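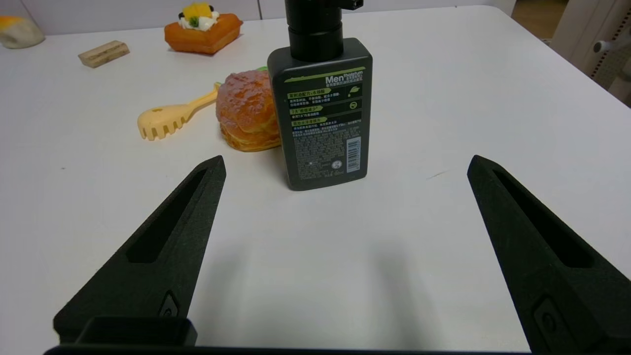 # Teaching by Demonstration: Gallery

The Tirketbridge laboratory studies how a robot arm may be shown a household task by a person. Operators guide the arm by hand or by remote control, and each attempt is recorded from start to finish. The present collection holds 3,000 recorded attempts, made by 5 trained operators under the direction of Ieva Luik.

**View from the wrist.** The wrist camera gives the operator a close view of both fingers and of whatever stands between them. In this session the pump bottle shares the white table with a cream puff, a tart, a pasta server and a small wooden block. The bottle partly hides the cream puff, and operators are asked to plan their approach with such overlaps in mind.

**Notes on the table setting.** Layouts are drawn from a list of 162 arrangements prepared by Po-yen Hsu. Kitchen tools, toiletries and food shapes are mixed on purpose. An arrangement is used by at least 2 operators before it is retired from the list.

**Hand guidance and remote control.** New operators begin with hand guidance, moving the arm directly through the task. Remote sessions follow once the supervisor, Audrey-Anne Pelletier, has approved the operator's first recordings. Attempts that end early are kept and labeled as such.

Visits to the Tirketbridge laboratory may be arranged for Tuesday afternoons. Requests for access to the recordings should be addressed to Fung-ping Cheung at the Kiltenik project office.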